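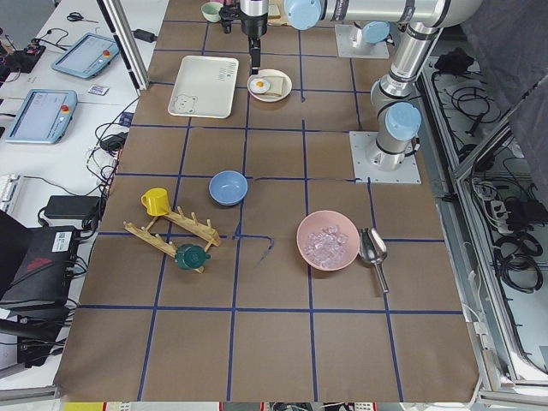 Geschirr sortieren, Samstag, 13. März 2021. Ich schreibe ein bisschen mit, falls es jemanden interessiert.

Das Abtropfgestell aus Holz bleibt. Teller stehen darin gut, für Becher sind mir die Stäbe zu kurz. Die gelbe Tasse kommt also an den Haken.

Eiswürfel ab jetzt immer in die rosa Schüssel, Schaufel daneben. Zorica Stan hat sie bisher mit den Fingern genommen. Das Fach bei uns fasst bis zu 15 Stück, für sechs Leute ist das knapp.

Die dunkelgrüne Teekanne suche ich noch mal in größer. In Boncombe gab es einen Laden dafür, weiß jemand, ob der offen hat? 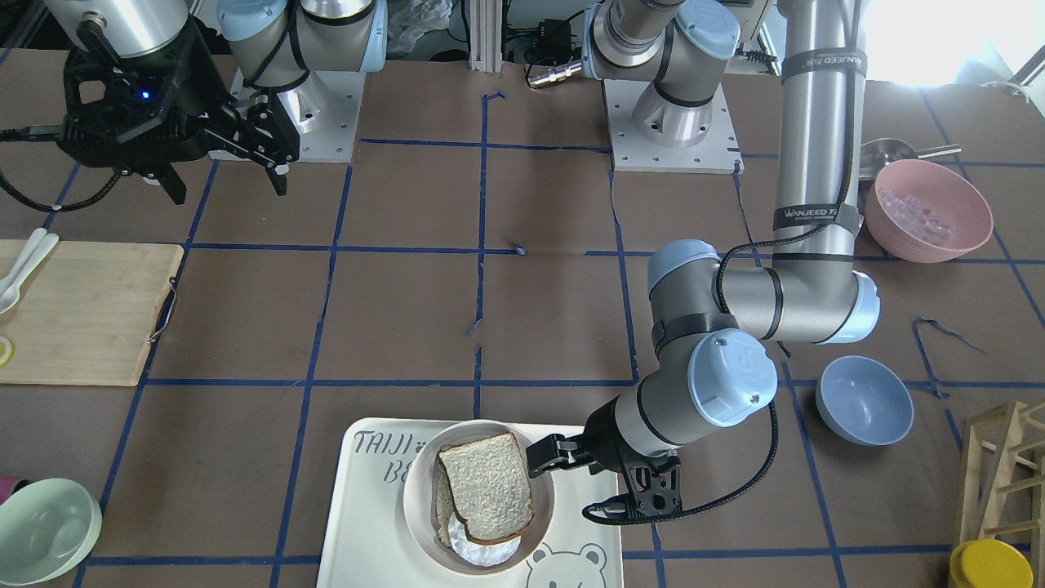 Zum Brot: Vollkorn, in Scheiben, Papier unten in die Schüssel. So krümelt es weniger in den Schrank.

Das weiße Tablett mit dem Bären nehme ich fürs Frühstück. Evander Tennant wollte es ausmustern, ich bin dagegen.

Morgen dann die Schublade mit dem Besteck.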